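Funano Tabletop Devices – README

Version dated 2020-10-06. Maintained by Elvia Barajas.

What this is

Funano is a collection of short recordings of small household devices being handled on a table. It covers plugging in, unplugging, pressing, tapping, turning over and putting away. The first release has 155 recordings. Most of the objects are things people keep on a desk or a nightstand: chargers, hubs, small lamps, timers, speakers.

Folders

stititz/ – devices with a cable attached, 60 recordings
sollum/ – battery devices, 40 recordings
kaplan/ – cables, adapters and handheld tools used alone, 55 recordings
notes.txt – one line per recording, typed by whoever was at the table

The folder names are the working names of the rooms and mean nothing beyond that. Please don't rename them, the paths in notes.txt depend on them.

Objects

Each object has a short name in notes.txt, such as "round white" or "gray timer". We used plain names because brand labels were often worn off or facing down. Where two objects look alike, the second one has a 2 after its name. Tarık Tatlı went through the list in April and merged the duplicates he could find. A few may be left.

Table and cables

The Stititz table is white with a light wood edge. Pale devices on it can be hard to pick out, and white cables more so. Cables were left to lie however they fell – no tape, no clips. If a cable runs past the edge of the table, the note says "off table" and doesn't say where it goes.

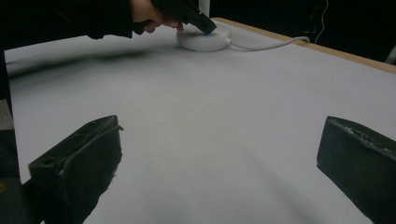 Lines in notes.txt use the verb the person at the table would use. "Touch" means contact with no push. "Press" means a button or surface was pushed in. When the writer wasn't sure, the line says "touch". Lights on a device or tool are noted by color only, and we make no claim about what a color means.

Known problems

Sollum recordings 1 to 12 have no end time.
"Puck" and "disc" are both used for round devices in the older notes.
Shadows from arms fall over the objects in many Stititz recordings.

Planned

The next release should bring the cable folder up to 100 recordings. Corrections to notes.txt are welcome – send the line as it stands and the line as it should be to Elvia.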